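3.2 Materials

We collected 9 dining chairs from second-hand shops in Ninport. Each seat was covered again by one person with Pikirance cotton – a plain cloth of medium weight – and the old padding was kept where it was still firm.

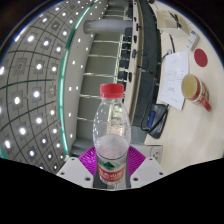
Figure 2. Clear bottle with a red screw cap.

3.3 Fixing the cloth

Staples were placed from the middle of each side towards the corners. Two chairs needed a second layer of wadding, as in Hashemi.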